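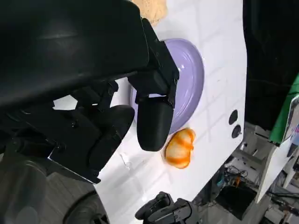 Y entonces, ¿para qué sirve guardar una vajilla que no se usa nunca?, me preguntó una oyente en Husstead cuando di la primera versión de esta charla, y yo contesté bastante mal. Dije algo sobre la memoria de las familias. Ella quería saber una cosa más práctica: si los platos de su abuela tenían que seguir en el armario o podían ir a la mesa. Empiezo hoy por su pregunta y le doy una respuesta mejor.

Inicio Charlas Taller Archivo Contacto

Lo que se pone en la mesa. Notas para la charla de Nornwood
17 de enero de 2018, por la autora del taller de cerámica

(Saludar. Agradecer la invitación. Pedir perdón por el acento, solamente una vez.)

Primera parte: la loza de diario

Cuando llegué a este país yo no conocía la palabra «loza». En mi lengua decimos una sola palabra para todo lo que se rompe en la cocina. En español aprendí que hay vajilla, loza, porcelana, gres y barro, y que la gente las confunde tanto como yo. Explicar despacio la diferencia:

El barro cocido es poroso y se cuece a temperatura baja. La loza es también porosa por dentro, pero lleva un esmalte que la cierra. El gres se cuece más alto y queda compacto. La porcelana es blanca, fina, y deja pasar un poco la luz si se pone delante de una lámpara.

(Pasar las cuatro muestras por la sala. Decir que se pueden tocar. La de porcelana tiene el borde roto y corta, avisar.)

En nuestro archivo tenemos 600 fichas de piezas de uso doméstico. La mayor parte viene de casas de Nornwood y de los pueblos de la costa. Casi todas son piezas con marcas de cuchillo, con manchas de té, con un asa pegada. Me interesan mucho más que las piezas de vitrina, porque en la marca del cuchillo se ve qué mano cortaba y hacia qué lado.

(Aquí pausa. Beber agua.)

Segunda parte: el color

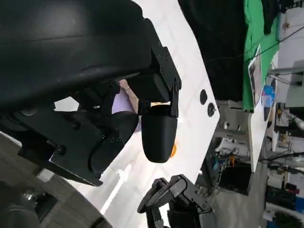 El color de la vajilla cambió mucho en el último siglo, y creo que hablamos poco de este cambio. Antes el blanco era caro, después fue lo normal, y ahora muchas casas vuelven a comprar piezas de tono suave. Un lavanda pálido sobre una mesa blanca, por ejemplo, se ve tranquilo, y basta una pequeña mancha naranja cerca para que los dos colores parezcan más fuertes. Es el mismo efecto que conocen los pintores y también las personas que sirven calabaza en plato azul sin haberlo estudiado.

Los libros de pedidos de la fábrica Thibodeau ayudan a seguir esta historia. En el primero aparecen 48 colores de esmalte. En el último que conservamos quedan 19. No quiere decir que la gente perdiera el gusto. Un esmalte que se vende poco ocupa sitio en el almacén, se seca en el cubo y hay que molerlo otra vez, y el encargado deja de pedirlo. Los tonos que sobrevivieron son los que salían iguales en todas las hornadas.

(Si alguien pregunta por el rojo: es difícil, se quema con facilidad, en el horno viejo salía marrón. No entrar en la química, la última vez perdí diez minutos.)

Hay también una cuestión de dónde se mira. El mismo plato cambia junto a una ventana y bajo un tubo de luz. Por eso pido siempre que las piezas se comparen sobre la misma superficie y a la misma hora. En agosto, con la luz tan blanca, los verdes y los azules se me confunden, y tuve que repetir muchas fichas.

Tercera parte: volver a usar

Vuelvo a la señora de Husstead. Mi respuesta de hoy es que sí, que los platos vayan a la mesa, con algunas condiciones. Si el esmalte tiene grietas finas, no se deja comida húmeda mucho tiempo encima. Si la pieza es antigua y no se sabe de dónde viene, mejor no poner en ella nada ácido, ni limón ni vinagre, por el plomo. Los filos de oro no van al microondas. El lavavajillas come el color poco a poco, y esto no se nota hasta que se pone al lado un plato que quedó en el armario. 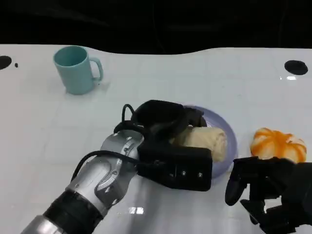 Y si una pieza se rompe, tampoco es una tragedia. En el taller de Skullow pegamos en el último curso más de 1,664 fragmentos, contando los muy pequeños, y muchos volvieron a su cocina como fruteros o para dejar las llaves. Una pieza pegada ya no es para la sopa, pero sigue en la casa y alguien la limpia y la mueve de sitio.

(Enseñar el cuenco pegado. No decir cuál pegamento, luego todos preguntan por la marca.)

Preguntas que suelen venir: cómo quitar la mancha de té (bicarbonato y paciencia), si conviene apilar (sí, con un papel entre plato y plato), cuánto vale un juego incompleto (poco, casi siempre menos de lo que se espera).

Recordar al final la hoja de firmas para el taller y recoger las cuatro muestras antes de que se apague la luz de la sala.

Contacto: taller de Skullow | Todos los derechos reservados | Volver arriba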